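Braltley Workroom, Table and Storage Check
Sunday, July 22, 2018

I do this walk-round every few weeks and type up the comments while the kettle's on, so forgive the rambling. The marks are the same as last time: OK, WATCH or FIX. If something says FIX it goes on the sheet by the door and stays there until it's done (I'm looking at you, stockroom hinge).

Section 1. Getting in and out

1.1 Main door opens fully, nothing stacked behind it. OK
Much better than last time! The folding chairs have gone back to the Damia room where they belong.

1.2 Fire exit clear inside and outside. OK
I went round the outside and pushed the bins along a bit, but they weren't blocking it.

1.3 Stockroom door closes by itself. FIX
Still no. It swings to and then stops a hand's width short. I've tightened the top hinge twice now and I think the screw hole has had it. New hinge needed, job number 246 on the sheet.

1.4 Exit sign lit. OK

Section 2. Floor

2.1 No loose mats or curled edges. WATCH
The mat by the sink is starting to lift at one corner. I've turned it round so the bad corner is under the shelf, which will do for now, but please don't turn it back.

2.2 Floor dry, mop and sign put away. OK
Mop was in the bucket with water still in it, so I've emptied that. It does pong after a weekend.

2.3 Bags and coats off the floor. OK
Lovely. The new hooks are getting used and I'm very pleased with them.

2.4 Walkway between the tables wide enough to carry a tub through. OK
My test is to carry a big tub down the middle with my elbows out. Made it without touching anything!

Section 3. Tables and worktops

3.1 Tables stand level. FIX
The far one rocks if you lean on the left side. It needs its foot screwed down a turn or two, but that foot is stiff and I couldn't shift it with my fingers. Bringing a spanner next time.

3.2 Surfaces free of chips, splits and sharp corners. WATCH
One small chip on the sink-side worktop, smooth when I ran a cloth over it. I've put a pencil mark beside it to see if it grows.

3.3 White tops clean, corners included. WATCH
I love the white ones because they show you everything, and I hate them for exactly the same reason. The middle always gets a good wipe. The line where the top meets the walls gets forgotten, and on the walled-in table there are three sides of that to do. A folded cloth pushed along with one finger gets right into it. The pale grey walls want the same treatment low down, where dust settles.

3.4 Tubs and containers stand flat on the table, well back from the front edge. OK
The blue one lives on the walled-in table and I'd like it to stay there, please. It has wandered off to the sink before now and come back with teabags in it.

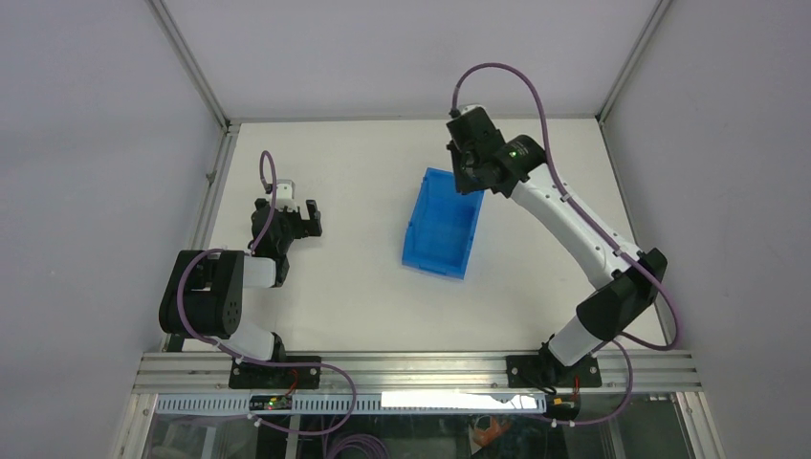
How should a white tabletop be cleaned between sessions?

Take the containers off first, brush up any dry bits, then wipe from the back to the front with a damp cloth and a little washing-up liquid. Go over it again with a clean damp cloth and dry it with a towel before anything is put back.

3.5 Cloths clean and in the right place. FIX
Two grey ones and something that I think used to be a tea towel. All three have gone in the wash. There's a fresh pack of Quiambao cloths in the stockroom, second shelf, and I'd much prefer people opened it than carried on with the old ones.

3.6 Nothing left on the table edge. OK

Section 4. Shelves and storage

4.1 Shelves fixed firmly to the wall. OK
Gave them all a good tug. The Hareck ones haven't budged since they went up and I wouldn't hesitate to buy the same again.

4.2 Heavy things low, light things high. WATCH
Somebody has put the paper reams on the top shelf. I got them down (with the step, before anyone asks) and they're on the bottom one now.

4.3 Tub lids fit. WATCH
There are 17 tubs in the stockroom and 16 lids. Have a look under your sink, in your car, wherever you've been taking them! A spare lid is 99p from the shop on the corner if it doesn't turn up by the end of July.

4.4 Labels readable. OK
I rewrote the smudgy ones in thick pen. If you change what's in a tub, change the label too, even if it's only for one afternoon.

4.5 Cleaning bottles upright, lids on, labels facing out. OK

Section 5. Sockets, lights and leads

5.1 Sockets and switches not cracked or loose. OK

5.2 Leads tidy and kept off the walkway. OK
I looked for frayed bits and tight bends on the kettle and the lamp. The kettle lead had got itself wedged behind the toaster again, so I've pulled it free.

5.3 All lights working. FIX
The tube over the sink flickers for ages before it comes on. Needs changing. I don't do ladders on my own, so it's waiting until there are two of us.

5.4 Meter reading. 1,833
Written in the little book as well.

Section 6. First aid and odds and ends

6.1 First aid box full and in date. WATCH
Low on the medium plasters, plenty of the tiny ones that don't fit anybody. I'll pick some up this week.

6.2 Step stool steady, rubber feet all there. OK

6.3 Bin emptied, new bag in. OK

To do before the next check
Stockroom hinge (246)
Foot on the far table, bring spanner
Light tube over the sink
Medium plasters
The missing lid

If you fix one of these before I get to it, put your initials next to it on the sheet and I'll owe you a biscuit.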